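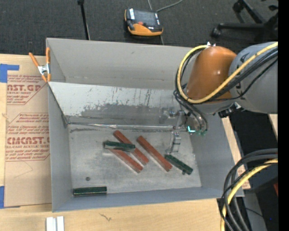 Tote (storage)

A tote, also called a parts bin or handling bin, is an open-topped box used to hold loose goods in warehouses, workshops and sorting rooms. Most are rectangular, and gray is a common color. The word is used loosely, and attempts to separate a "tote" from a "bin" by size have not been convincing.

Contents

Totes are often used for mixed long items such as bars, rails and strips. Suppliers tend to claim that such items "self-arrange" when tipped in. There is little support for this. Bars usually settle at a slant, one lying across another, and a stray piece may end up against a wall away from the rest. Color coding, for instance red and green, helps a person tell types apart but does nothing to keep them apart.

Sloped inserts

Some users fit an inclined panel inside the box, on the theory that goods will slide toward the middle. The trade name Drundier has been attached to one such insert. A sales leaflet credits it with cutting sorting time by 50 percent, a figure for which no method is given. Margit Rácz, in a short review of workshop storage, tried 13 inserts and found that long pieces still crossed each other in most of them. Panels also pick up scratches, and the seam at the foot is sometimes covered with tape or foil, which wrinkles.

Origin

The sloped insert is usually credited to the Katham workshop. The claim rests on a single undated catalog and should be treated with caution.

See also: Crate; Pallet; Shelf bin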